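My Project on the Udley Town Election
by Consuelo Montes

I picked the Udley council race for my project because my aunt votes there, and I figured it would be easy. It was not! Udley has 4,000 registered voters, but only 801 of them voted last December, and I wanted to know why so many stayed home.

So I wrote a one-page survey and handed out 400 copies, mostly outside the Stendholm Street library and the Li pharmacy (they were super nice about letting me stand by the door). I got 100 back, which my teacher says is pretty good for paper.

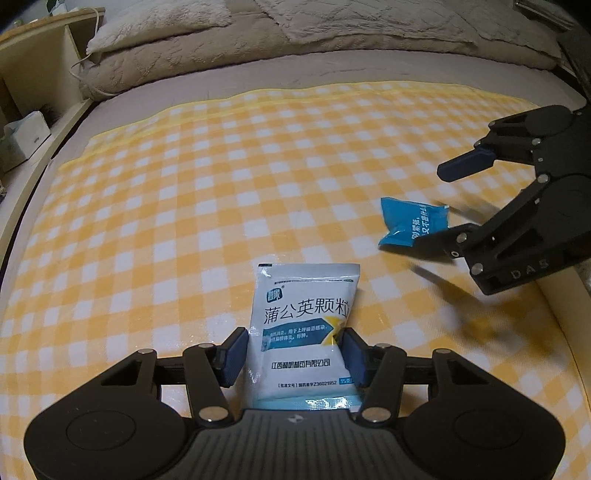

A sachet of 蒲公英颗粒 held upright in the gripper.

The biggest answer by far was "I didn't know there was an election." I kind of expected people to say they were mad at the council, and a few did — mostly over the Sukby bridge money — but way more just never saw a notice. The town only posts it inside the hall, next to the dog license forms.

If I did this again I'd ask for ages, because I forgot that question completely. I'd also like to sit in on a council meeting. My survey and the tally sheet are stapled to the back.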